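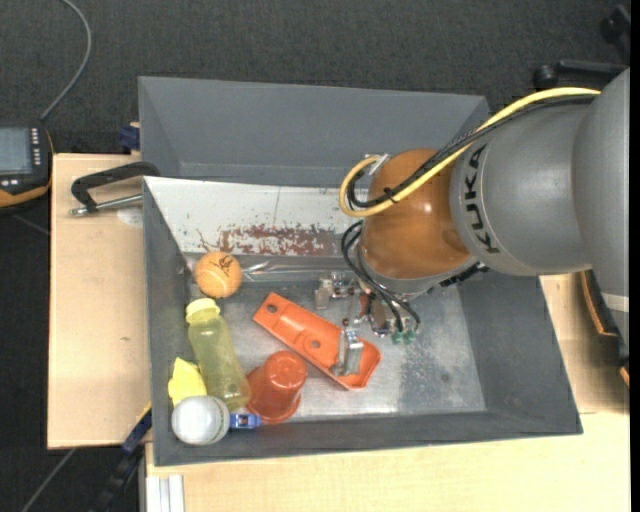
Orange things, August, 9:40 pm

Bin day at the workshop and I am so happy with it! The big gray bin has been bugging me since we moved into the Karthorpe building, and this afternoon I finally went through what ends up in there. My favorite is the bright orange tray piece, the long shallow one with the raised edges, narrow and square at one end and wide and rounded at the other. It has a hole near the tip and another near the middle, and I love how it looks lying slantwise across all that gray. The red-orange cup next to it, upside down, is see-through enough to be pretty (I never thought I'd write that about a plastic cup).

New rule for the bins: 2 sizes only, no lids. I ordered the small ones from Trornar and paid 89 for the set, so the old cardboard boxes can go at last. Labels tomorrow. I want fat black letters I can read from the door!

Also wiped down the wooden tabletop with the Seyoum oil soap. It smells like my grandmother's hallway, and I kept going back to sniff it.

Still to do: find a home for the spare cups, sweep under the shelves, buy masking tape. Soup for dinner, then bed with my book. 300 pages to go and I'm not tired at all.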